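Week 7 notes: Contract length, wages and the price of a player

Welcome back, everyone. I know the room was warm last time and we ran over, so I've written these notes out more fully than usual, and you can read them on the bus if you'd like to skip ahead (I won't mind, as long as you come ready to talk!). Today we're staying with the business side of soccer and looking at what happens to a player's price as his contract gets shorter.

Let's start with the basic idea. When a club pays a transfer fee, it's paying another club to end a contract early. That's really all a fee is. If a player has four years left, the selling club can sit back and wait for a good offer. If he has one year left, everybody in the room knows he can walk away for nothing next summer, and the price drops to match.

Amortization, again

A few of you asked me to go over this once more, and I'm happy to. The buying club doesn't put the whole fee in its books in the first year. It spreads the fee over the length of the contract. So if Trono, our practice club, signs a midfielder for 8 million on a four-year deal, the yearly charge is 2 million. Sell him after three years and there are 2 million still sitting in the books. Anything Trono gets over that counts as profit, even if it's far less than what they paid in the first place. People find this strange, and I did too when I first met it, but please work through it with a pencil until it feels ordinary.

Wages go on top, of course. They're paid week by week and there's no spreading them out.

The Pita worksheet

Pita is the smaller of our two clubs, with 946 season ticket holders to Trono's 1,072, so one bad contract hurts them a good deal more. Their winger has a year left. He wants a raise, his agent at Ramanauskas is hinting at a move, and Trono would like him in July. Work out for yourselves:

What is the lowest fee Pita should take this summer?
What does it cost them to keep him one more season and lose him for free?
How big a raise could they offer before keeping him costs more than finding somebody new? 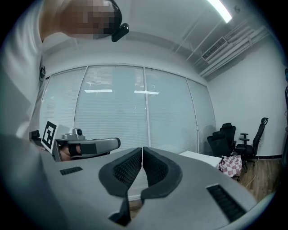

For the second question, please remember to count what he brings in on the field as well as what he's paid. If he keeps Pita in the division, that's worth prize money and ticket sales, and a fee on its own won't tell you so. I've seen very good students forget this every year, usually because the fee is the one number printed in bold.

You'll also want to think about the dressing room. A big raise for one player tends to bring the others knocking, so put in a small allowance for that and write down how you chose it. I'm much more interested in your reasons than in your final figure.

For next time

Read the Jodix case in the packet, pages 7 and 8, and bring your Pita worksheet with all the working showing. Worksheets are due Sun 25 August by the end of the day. We'll begin week eight with loan deals and the option to buy.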